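Released after camp, claimed by nobody: can my team still sign him for the playoffs?

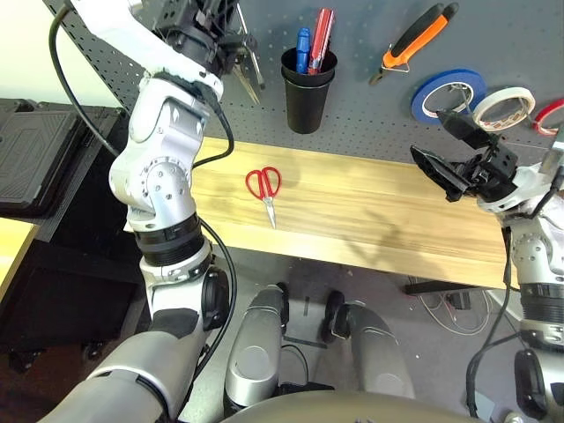 Roll of white tape on the pegboard

Posted by Murka, 2026-10-24

I help run the roster for an adult amateur football team, the Grendgate side in the Skonton league. We carry three quarterbacks on paper but one of them moved away in August and the other backup has a shoulder problem and hasn't thrown in three weeks. So we have one healthy quarterback and two games left before the playoffs.

There is a player who was with another team in our league through training camp. They released him before the first game. He never dressed for a regular season game with them or anybody else. He wants to play for us and we want him.

My problem is that the roster deadline has passed. The rulebook says a team may add a player after the deadline "to replace a player lost for the season," and it says a playoff player must have been "on the roster and available" for at least two regular season games. It doesn't say what available means. Does he have to take a snap? Does standing on the sideline in uniform count? And does the fact that he was in camp with a different team make him a transfer or a free agent?

I sent an email to the league office and have not heard back. Our next game is in 9 days.

Posted by sidelinepiras

I did rosters in a league with nearly the same wording for several years, so take this as how it was handled there and check it against your own office.

The first thing is whether he was released in writing. If the other team filed a release form, he was a free agent from that date and camp doesn't matter. If they only told him he was cut and never filed anything, he may still be listed on their roster, and then you are asking for a transfer. Transfers closed on the same day as the roster deadline where I was, with no exception for injuries. Ask him if he signed anything. If he didn't, call the other team and ask them to send the form now. Most teams will do it, they have no use for him.

Second, the replacement rule. You have two possible players to replace and I would use the one who moved. A move is easy to show and it is permanent. For the shoulder you would need a doctor's note saying he is done for the season, and if he feels better in two weeks you can't bring him back. Take the player who moved off the roster and name the new player as his replacement on the same form.

On "available," we always read it as being on the game sheet, in uniform, and checked in with the officials before kickoff. No snap required. But you have two games left and he needs two, so he has to be approved before the next one. I would not wait on the email. Phone them, and once you have an answer ask for it in writing so you can show it if another team protests.

One more thing, make sure his player fee and insurance are paid before he practices with you. We had a signing thrown out over an unpaid fee and lost a win because of it.

Posted by rt1317

just put him on the sheet, they never check in the regular season

Posted by backjudge97

Please don't do what the post above says. They do check, usually when a team that lost to you asks them to. In my league an ineligible player means a forfeit for every game he was listed in, even if he never left the bench.

I agree with most of the longer answer. The one part I'd question is the game sheet. I officiate, and in some leagues the sheet we sign only has the players who checked in by the coin toss. If he shows up in the second quarter he can play, but he may not get credit for the game. Have him there early for both.

Also look at your number rule. Ours doesn't let a replacement wear the number of the player he replaced in the same season, and a team had to find a spare jersey ten minutes before kickoff.

Posted by Murka

Thanks. He did sign a release and he has a copy on his phone. I will call the office in the morning and file it with the player who moved as the one being replaced. His fee is not paid yet, so I'll get that done first.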